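Skovon Materials Notes
@skovonnotes · 31st May

Thread on paper cup seams, and why two cups with the same spec sheet can behave differently on the same counter. Hot cups only. Cold cups are coated on both sides and fail in other ways.

1/ A paper cup is three joints: the side seam, the bottom seam and the rolled rim. The board itself seldom leaks. If you have a wet table, look at the joints first.

2/ The board for a standard hot cup is usually quoted by weight in grams per square meter. The sheet I work from says 300. Weight tells you how much fiber you bought. Stiffness depends a lot more on thickness, and on which way the grain runs.

3/ Grain direction: paper is stiffer along the machine direction than across it. Blanks are nested on the roll to save board, so the grain doesn't land at the same angle on every blank. The same cup can feel soft or firm depending on where it was cut.

4/ The side seam is an overlap. Coated inside, bare outside. Heat softens the coating, a clamp presses the lap shut, and the coating bonds to the bare face. No glue on a standard polyethylene cup.

5/ The inner edge of that lap is a raw cut. Coffee gets at the fiber there and moves up by wicking. It shows as a tan line next to the seam. On the Harnen cups I could see it at 11 minutes. On the Jolitz cups I stopped looking at 90.

6/ Both were filled at 90 C, both had the same quoted coating weight. The Jolitz lap is wider by eye and the cut edge looks better sealed. I have not sectioned either of them, so treat that as a guess.

7/ Bottom seam. The base disk is a shallow dish with its edge turned down. The wall is folded up around that edge and the whole thing is knurled with a heated wheel. Those small ridges inside the foot are the knurl marks. Uneven ridges are worth a second look.

8/ The rim does two jobs. It gives you something to drink from and it holds the mouth round. Flatten part of the curl and the lid will pop off on that side. Most "bad lid" complaints I get sent are rim complaints.

9/ The rim is weakest right over the side seam, where the curl has to roll a double layer. There is a small step there. Put the lid's drinking hole away from it. Old advice, still good.

10/ Storage. Board takes up water from the air and goes soft. Keep sleeves closed, off the floor, and away from the steam side of the machine. Last November I had a carton of 246 loose cups sitting by a dishwasher and the walls gave noticeably more than the ones from the closed sleeves.

11/ Nesting. Cups are meant to stop on a ledge near the foot so the walls don't wedge. Press a stack down hard and they lock, and then people twist them apart by the rim. See 8.

12/ Creases. One in the outer wall is mostly cosmetic if the coating behind it is intact. Fill with hot water, stand it on a dry napkin, wait, check the napkin. A crease that crosses the rim goes in the bin.

13/ Someone asked about the Adamczyk tester. It squeezes the wall at a fixed height and reads the force. Useful for comparing lots. It says nothing about seams.

14/ Double-wall cups another time. The air gap changes most of the above.
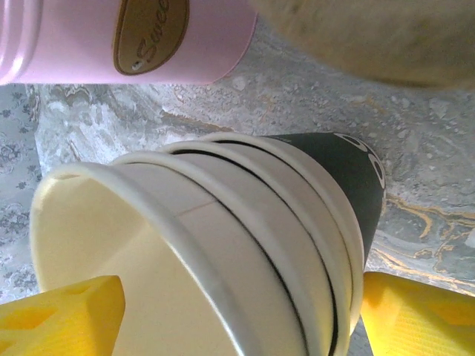 Nested paper cups, front one with a thin diagonal crease in the outer wall. See 12.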